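Home | Products | Manuals | Support | Contact

Mustum Interior Wall Paint: User Guide
Section 4. Applying the Second Coat

Read this section in full before opening the second can. The instructions apply to all matte shades in the Mustum range.

1. Confirm that the first coat is dry to the touch in every part of the room, including the corners.
2. Stir the paint slowly with a flat stick for 2 minutes. Do not shake the can.
3. Apply masking tape to window frames, sills and baseboards. Press the edge down firmly with a dry cloth.
4. Cut in along the tape with an angled brush, then roll the open wall from top to bottom.
5. Keep a wet edge. Finish one wall completely before stopping for a break.
6. Remove the tape while the paint is still slightly soft — pull it back slowly at a low angle.

Note: One can covers 400 square feet in a single coat on smooth plaster. Rough or unsealed plaster will require more.

CAUTION: Open at least one window during work and while the paint dries. Keep children and pets out of the room. 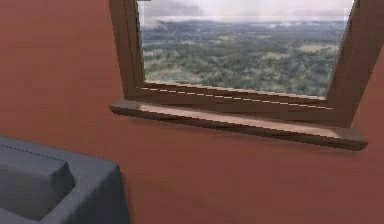
Can the second coat be applied on the same day as the first?
Wait overnight in all cases, even when the surface feels dry by evening.

7. Close the can tightly and store it upright, away from frost. Paint that has been frozen must not be used.
8. Wash brushes and rollers in lukewarm water with a little dish soap. Do not pour leftover paint down the drain.

CAUTION: Do not paint when the wall temperature is below 40 degrees Fahrenheit. The film will not form properly and may peel.

Questions about coverage or color matching may be sent to the Bornex service desk in Vestenham. Please have the batch number from the lid ready.

Shared 40 times | 3 comments

Leonie Lammers: Step 6 should be in bold. I left my tape on until Saturday and it took strips of paint with it.

Eckhard Buschmann: Does the coverage figure hold for ceilings too?

Wayne Bunting: Mine did a bit less on the ceiling, Eckhard. I would buy a spare can.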